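Skoltik 작업실 게시판 > 정리·수납
책상 위 가는 검은 선, 어떻게 정리하세요?
작성자: 회색상판
2021년 7월 1일 목요일

작업대를 벽에 붙여 쓰고 있습니다. 상판은 Escobar 회색이고 깊이는 충분한데 선 정리가 안 됩니다. 문제는 가늘고 긴 검은 케이블입니다. 중간에서 갈라져서 끝이 여러 개인데, 전부 항상 꽂아 두는 게 아니라서 안 쓰는 쪽은 그냥 상판에 눕혀 둡니다.

묶어 봤더니 당길 때마다 매듭 부분이 꺾여서 풀었습니다. 상판에 구멍은 뚫고 싶지 않습니다. 임대 책상입니다. 상판을 자주 닦아야 해서 바닥에 붙는 게 많아도 곤란합니다. 예산은 정해 둔 게 없지만 비싼 건 싫습니다.

댓글

먼지주머니
벨크로 타이 쓰세요. 케이블타이로 꽉 조이니까 꺾이는 겁니다. 1,000원짜리 한 롤이면 책상 하나는 다 합니다. 손가락 하나 들어갈 정도로만 감으면 됩니다.

서랍세칸
저는 반대입니다. 갈라지는 선을 한데 묶으면 짧은 가지 쪽이 먼저 당겨집니다. 갈라지는 지점을 먼저 고정하고 가지는 따로 둬야 합니다. 사진이 있으면 보여 주세요. 말로만 들어서는 어느 쪽이 남는지 모르겠습니다.

회색상판
올립니다. 플러그 두 개가 나와 있는 쪽입니다. 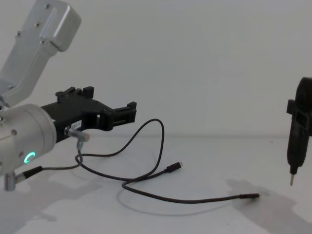
페이지 2 / 67

먼지주머니
생각보다 선이 가늘네요. 저 정도로 느슨하게 도는 선이면 벨크로도 넓은 건 필요 없고 제일 좁은 걸로 하세요. USB처럼 생긴 플러그는 끝이 위를 보고 있는데, 물 닦을 때 조심하셔야겠습니다.

서랍세칸
선이 위로 높게 올라갔다가 다시 상판으로 내려오는 데가 있는데, 거기는 건드리지 마세요. 위쪽 여유분은 남겨 두고 상판에 깔린 부분만 정리하는 게 맞습니다. 오른쪽 아래로 뻗은 가지는 상판 가장자리로 빼면 될 것 같습니다.

모서리테이프
책상 가장자리에 붙이는 실리콘 클립은 어떤가요. Rasteton에서 나온 걸 쓰는데 홈이 여러 개라 플러그 머리를 걸어 둘 수 있습니다. 상판 위가 아니라 옆면에 붙이면 닦을 때도 안 걸립니다.

먼지주머니
그 클립 저도 써 봤는데 여름에 접착이 흘러내립니다. 7월이면 딱 그 시기죠. 추천 안 합니다.

모서리테이프
붙이기 전에 알코올로 닦고 하루 그냥 두셨나요? 바로 걸면 떨어집니다. 저희 작업실은 2년째 그대로 붙어 있습니다.

먼지주머니
닦고 붙였습니다. 하루는 안 기다렸습니다. 그래도 가는 선 하나 걸자고 하루를 기다리는 건 좀 과합니다.

콘센트옆자리
나선형 튜브 얘기가 왜 안 나오나 했습니다. Mernonach 튜브 제일 가는 걸로 사서 갈라지는 데까지만 씌우면 됩니다. 중간에 가지를 뺄 수 있어서 이런 선에 맞습니다. 검은색으로 사면 티도 안 납니다.

서랍세칸
튜브는 길게 씌우면 뻣뻣해져서 고리 모양으로 안 돌아갑니다. 짧게 씌우는 건 찬성합니다. 전체에 씌우는 건 반대고요.

콘센트옆자리
전체에 씌우라고는 안 했습니다. 갈라지는 데까지라고 썼습니다.

서랍세칸
네, 제가 급하게 읽었습니다.

회색상판
의견 감사합니다. 정리하면 공중으로 올라간 부분은 두고, 상판에 깔린 쪽만 튜브를 짧게 씌우고 끝은 옆면 클립에 거는 걸로 해 보겠습니다. 클립은 하루 두고 걸겠습니다. 튜브는 200 cm짜리밖에 안 파는데 남는 건 잘라서 다른 데 쓰려고요.

그리고 다른 질문인데 뒤쪽 벽 오른쪽 위에 가는 사선 자국이 있습니다. 벽은 옅은 회색입니다. 이것도 같이 손보는 게 나을지 궁금합니다. 아래 사진에 벽까지 나옵니다.

모서리테이프
벽이 밋밋하니까 자국이 보이기는 하겠네요. 긁힌 건지 뭐가 묻은 건지부터 확인하세요. 손톱으로 살짝 밀어 보면 압니다.

회색상판
아직 안 밀어 봤습니다. 사진만 먼저 올립니다. 선이 위로 크게 한 바퀴 도는 것도 여기서 보입니다. 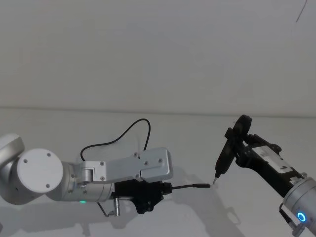

벽 자국 관련 답글 모음

콘센트옆자리
묻은 거면 매직블록에 물만 적셔서 한 번만 문지르세요. 세게 문지르면 그 자리만 반들반들해져서 더 눈에 띕니다.

먼지주머니
저라면 안 건드립니다. 저렇게 가늘면 가까이 앉은 사람 눈에나 보입니다. 괜히 지우다가 자국보다 넓은 얼룩이 생깁니다. 임대면 더 그렇고요.

서랍세칸
임대니까 오히려 확인해야 하는 것 아닌가요. 나갈 때 긁힌 자국이면 말이 나옵니다. 들어올 때부터 있던 거면 날짜 나오게 찍어서 관리실에 보내 두세요.

먼지주머니
그건 동의합니다. 찍어 두는 거랑 지우는 건 다른 얘기니까요.

모서리테이프
그리고 선 위쪽 고리 말인데, 저렇게 높게 돌면 작업하다가 소매에 걸리지 않나요? 저는 저것도 조금 낮추고 싶습니다.

회색상판
저는 그쪽으로 손을 잘 안 넣어서 걸린 적은 없습니다. 여유를 줄이면 당겨질까 봐 일단 그대로 두려고 합니다. 밑으로 작게 늘어진 은색 커넥터 쪽은 선이 짧아서 따로 할 게 없어 보이고요.

서랍세칸
그 짧은 쪽은 그냥 두세요. 묶을 길이도 안 나옵니다.

회색상판
튜브랑 클립 주문했습니다. 벽은 관리실에 먼저 물어보겠습니다. 답 오면 여기에 이어서 쓰겠습니다.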